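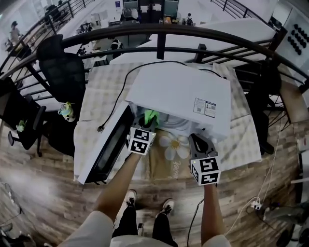
My grandmother's Bible had a way of falling open at Ruth, and for years I took that as a sign of something, until I learned that a good many old family Bibles fall open wherever the binding has given out. I thought of her last September when I drove up to Brenlow to meet Eetu Riihimäki, who has spent most of his working life reading what people wrote in the margins of their scriptures.

The Saarinen collection holds 383 of these Bibles, most of them brought over in trunks by families who owned 2 books at best — a Bible and a hymnal. Eetu let me sit with them all afternoon, and kept the coffee coming.
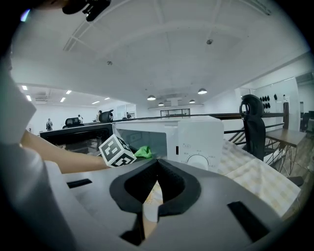

Marginal notes are seldom about doctrine, which surprised me. A farmer writes the price of seed beside Amos. A mother puts a birth next to a psalm and, a few pages on, a burial. Reading them, I kept thinking of plain working arms, a bare forearm reaching out of a white sleeve, and of how much of the Bible's long life has depended on arms like that, copying and carrying and turning the page when the chores were done. Scholars have argued for well over 100 years about who wrote which verse, and I love those arguments dearly, but the margins tell you who was listening.

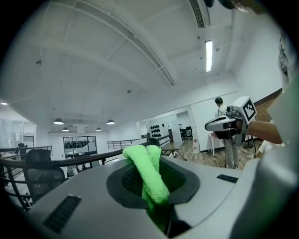 Bright green cloth, with the long ceiling light beyond.

Eetu's favorite sits at the end of the shelf. Somebody has gone through Job in pencil and written "still?" beside every complaint, and then, near the last chapter, "all right." He showed it to me twice before I left, and I would gladly have looked at it again.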